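Press-Molded Glass from the Sillstead Works: Dating a Group of Covered Dishes
Linnea Halvorsen
Final report, Decorative Arts Methods Seminar
May 4, 2018 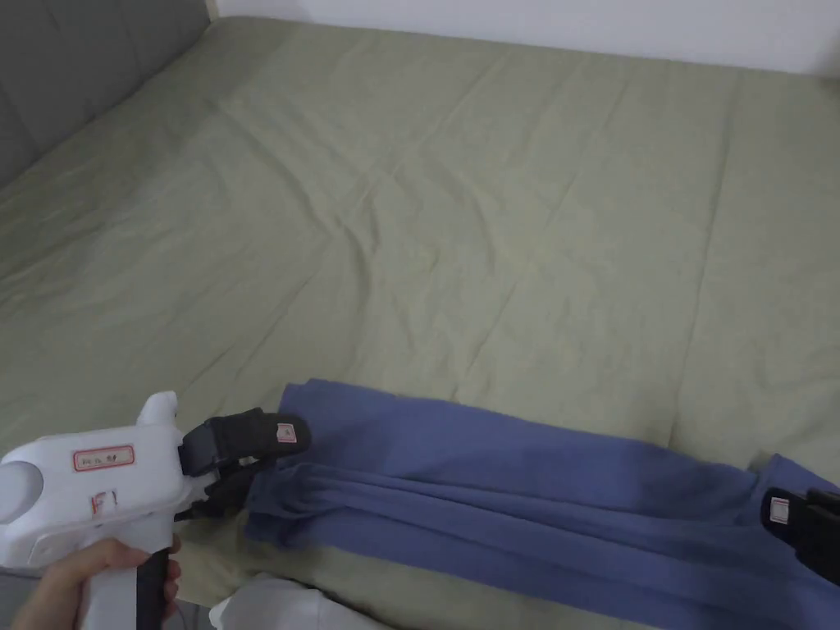 The Sillstead works made pressed glass for table use and sold most of it through hardware and dry goods stores. The company kept poor records. One order book survives, along with a box of loose invoices, and neither gives pattern names before the factory changed owners. Collectors have filled the gap with names of their own, and these disagree with each other. My project looked at one type of object, the covered butter dish, and tried to put the known versions in order using mold marks, foot shape and finish.

Material

The study collection holds 90 pieces of Sillstead glass. I set aside the ones that were not covered dishes or that had lids from another set, and worked from the rest. I also used the Prolley sale catalog, which lists 292 lots with measurements and a short note on condition. The catalog has few photographs, so I used it only for sizes and colors. Lot 1038 in a later Prolley sale is the only dish I found with a paper label still attached. The label has the factory name and a price but no pattern.

Method

Each dish was measured with calipers at the rim, the foot and the widest part of the base. I noted the number of mold seams, whether they had been polished, and whether the underside of the foot was ground. Lids were recorded separately. The finial was drawn in profile at full size, because small changes in the knob were hard to put into words. Pieces were looked at under a desk lamp and again under ultraviolet light.

Results

The dishes fall into 3 groups.

Group A has a plain domed lid, a round finial and a base with a narrow band of beading. The seams are rough to the touch and the foot is not ground. The glass is slightly gray, with small bubbles near the rim.

Group B has the same base, but the lid carries a pattern of overlapping leaves and the finial is faceted. The seams have been fire polished. On two of the bases the beading is blurred on one side, which suggests a worn mold.

Group C has a wider base with a scalloped edge. The leaf pattern has been recut and its veins are deeper. The foot is ground flat. Amber and blue pieces occur only in this group.

The blurred beading puts Group B after Group A, if both were pressed in the same base mold. The measurements support this. Group C needed a new mold, and an invoice dated December mentions payment to an outside mold cutter named Bugti. The year is torn off.

Problems

Glass shrinks a little as it cools, and dishes from one mold can differ slightly at the rim. I did not treat small differences as meaningful. The Fekatia pattern, which some collectors give to Sillstead, was left out. Its finial matches Group B, but the base has an extra seam and I could not examine a piece in person.

Further work should start with the order book. Several entries use a number code that may refer to molds, and I only had time to copy the first pages.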